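Release the Clegg video. All of it.

Last updated 4:40 p.m. in June

212 shares | 38 comments

Four months. That's how long the Gallgate police have sat on the body camera footage from the traffic stop on Clegg Street, the one that left Arnaldo Patrício with a broken wrist and a citation for a taillight. Four months and what we got is 25 seconds. No sound.

I've watched those 25 seconds probably more than the chief has. You see a car door. You see an elbow. Then it's over and the department says the use of force was "within policy." Which policy? They won't hand that over either.

The city says the rest is part of an open investigation. Fine. Open since when, run by who? Patrício's lawyer, Ifigeneia Antoniadis, filed her records request the week after the stop and got back a form letter and a bill for $1570. For a video. That taxpayers allready paid for, on cameras taxpayers bought.

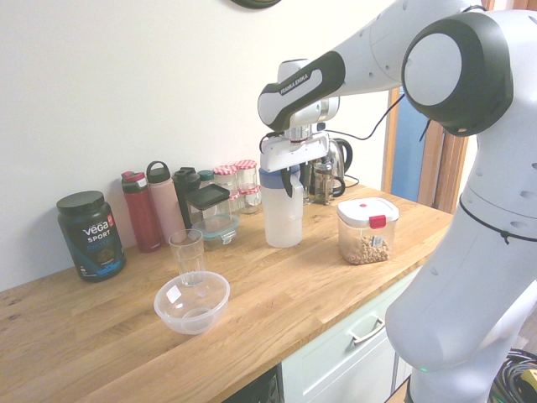
And the cameras were sold to us on exactly this promise. I was at the council meeting. We were told footage would be public in 30 days unless a judge said otherwise. No judge has said a word. The 30 days came and went and the council just let it.

Hurkby does this better - smaller town, smaller budget, and they post video from any stop where somebody gets hurt. The sky hasn't fallen. Officers there still have jobs.

I'm not saying the officer is guilty of anything. Maybe the full tape clears him. Then show it! He deserves that too.

More than 1000 people have signed the petition at the Canda Avenue library, and 401 of them live in the precinct where it happend. They aren't asking for a firing. They want to see the tape. So put it on the agenda, take a vote, names on the record.

Comments (38)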